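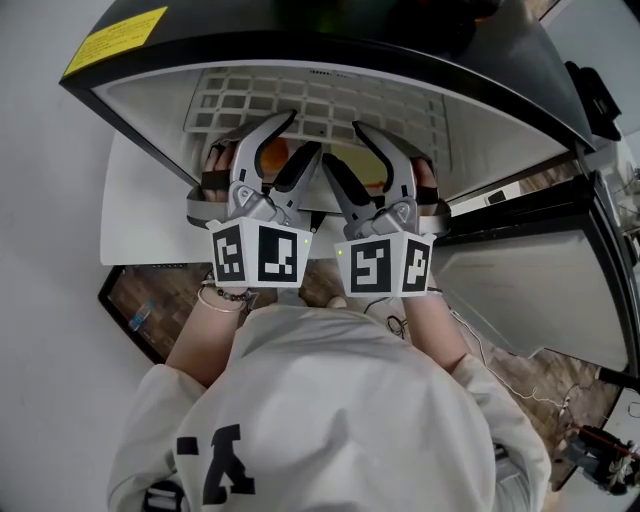 Both grippers on, reaching into the open appliance. Hood down, marker cubes clear of the sleeves.

Workshop Tips > Robots and Automation > Hand-Worn Grippers

Kitchen | Laundry | Workshop | Garage | Ask Sarita

Getting comfortable with a pair of Skileo hand grippers

I have been building these for most of the fall and I still get a little thrill when both sets of fingers close at the same time! If you haven't run into the Skileo plans yet, the short version is that you wear a gripper on each hand, do an ordinary chore with them, and record how your hands moved so that a robot arm can learn from it later. Ours came together at the Skultbridge shared shop, mostly on the big bench by the window, and we do a lot of our practice runs on the floor with whatever has a door that opens.

What follows is what I'd tell a friend who was starting a pair this weekend.

Straps first. Everyone wants to fuss with the fingers (I did too), but the strap decides whether you'll enjoy the next hour. Put the gripper on, make a fist around the handle, then pull the strap snug while you're still holding the fist. If you tighten it with an open hand it goes slack the moment you grab. Two hook-and-loop straps per hand beat one wide one, in my opinion, though Deepak Vishwakarma swears by a single ratchet strap off an old pair of skates and his pair works fine.

Sleeves and jewelry. Thick cuffs like to creep forward over the base. I push mine back until the wrist is free and then forget about it. Bracelets are okay as long as they sit behind the base and don't rattle against it. A loose charm will find its way into the hinge, ask me how I know.

Rubber on the tips. Bare hooked fingers skate right off a smooth rack. Cut your pads a bit longer than the fingertip, rough up both surfaces with sandpaper, use contact cement, and leave them clamped overnight. I check mine every 20 runs. When a corner starts to lift, peel the whole pad and redo it, a dab of glue under the edge never lasts.

Keep the marker cubes clean and flat! The square black-and-white patterns are how the software knows where each hand is, so a wrinkle or a thumbprint of grease really does matter. Print them matte. Glossy paper picks up glare from the ceiling lights and you lose the hand halfway through a reach. I wipe the cubes with a dry microfiber cloth and keep anything wet away from the paper.

Reaching into a cavity is the hard part. Ovens, dryers, cabinets, they all eat up your elbow room. What helped me:

- Open the door all the way before you lean in, and practice the opening as its own little move.
- Kneel a hand's width farther back than feels natural.
- Send one hand in and let the other follow. Going in together, the cubes bump each other.
- Unplug the appliance and let it cool off completely before a practice run. Rubber pads and hot metal don't get along, and neither do knuckles.

Cables. Oh, the cables. We work on the floor so there's always a nest of them by somebody's knees. Run power lines out to one side, leave a generous loop, and tape down anything that crosses the place where you turn around. Set your tools off to a corner where your feet won't go.

Short sessions. The grippers don't weigh much until you hold them out in front of you, and then they weigh plenty. I do 10 minutes, shake out my hands, have some tea, and go again. That's how we got to 3,894 recorded grabs by October without anybody's wrists complaining too loudly.

One more from Deepak: label the left and right grippers on the inside of the handle with a paint pen. He lost an entire evening to a swapped pair and would like you to keep yours.

Sarita Sachdeva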